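Section 4: Opening the Case and Getting Ready to Add Memory

Welcome back! If you have come straight from Section 2, your Lusby desktop kit is on the table and the old files are copied somewhere safe. If they aren't copied yet, please stop and do that first (I'll wait, and so will the computer). Everything in this section can be done in an evening with one ordinary Phillips screwdriver and a saucer for the screws.

Before you begin

1. Shut the computer down from the menu in the usual way, then switch off the power supply at the back and pull the cord out of the wall.

2. Press the front power button once and hold it for a few seconds. This lets any leftover charge drain away.

3. Unplug the monitor, keyboard, network cable and anything else still attached. A bit of masking tape on each plug, with a word or two written on it, will make you very happy later on.

CAUTION: Never open the power supply itself, even with the cord out. There is nothing inside it for you to adjust, and it can hold a dangerous charge for a long time.

Taking off the side panel

4. Lay the case on its side with the removable panel facing up. On the Lusby, that's the panel on the left as you look at the front.

5. Undo the two thumbscrews at the back edge, slide the panel toward the rear until it stops, and lift it away. If it sticks, push with the flat of both hands instead of prying at it with the screwdriver. 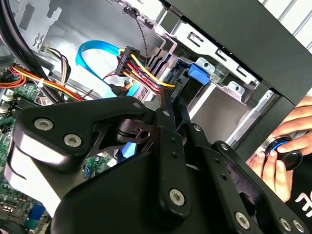

Figure 4-1. Working in the open desktop case.

NOTE: Owners of the older Bravon case will find a plastic latch where we have thumbscrews. Squeeze it gently, as it gets brittle with age.

6. Touch a bare metal part of the case before you reach for anything else, and do it again each time you come back from answering the phone or letting the dog out. It's a small habit and well worth having.

7. Blow out any dust with short puffs of canned air, keeping the can upright. Hold fan blades still with a fingertip while you do this so they don't spin freely.
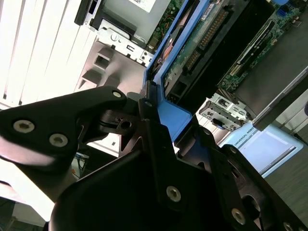

8. Take the new Karaca memory module out of its bag, holding it by the edges, and compare its notch with the ridge in the slot. They should line up. If they don't, try turning the module end for end, and if that doesn't help, put it back in the bag and check the part number on your packing slip.

When you are happy with the match, go on to Section 5, where we'll press the module into place.

Written by Kieran Tapley for Oston Home Computing. Revised September.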